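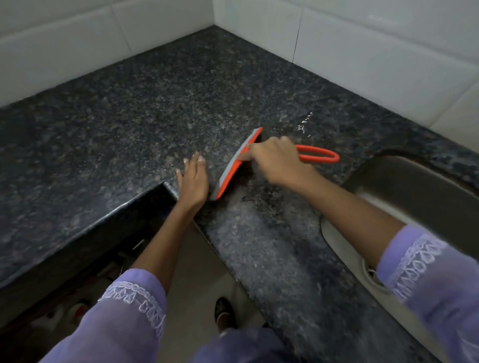
I put off cleaning my kitchen the way other people put off the dentist, and then in August my sister called from the Pisitz station to say she'd be at my door in 90 minutes. So I did what I always do. I set a timer, put on a loud record and started with the counters!

Ainhoa Olmedo, who wrote a skinny little book called Clavine (I've bought it twice, I keep lending it out), says to pick one surface and stay on it until it's done. I'm terrible at this. I'll carry a mug to the sink, notice the mail, open the mail, and there I am on the couch reading about a sofa sale.

But that afternoon I stuck with it. Counters, then the stove, then that awful drawer with the takeout menus, including one from Rallis, a place that closed before I even moved in. The floor got a quick mop and the oven got nothing, sorry.

My sister walked in, dropped her bag on the clean counter and asked if I had any cheese. I had cheese. We ate it standing up, crumbs everywhere, and talked until past midnight.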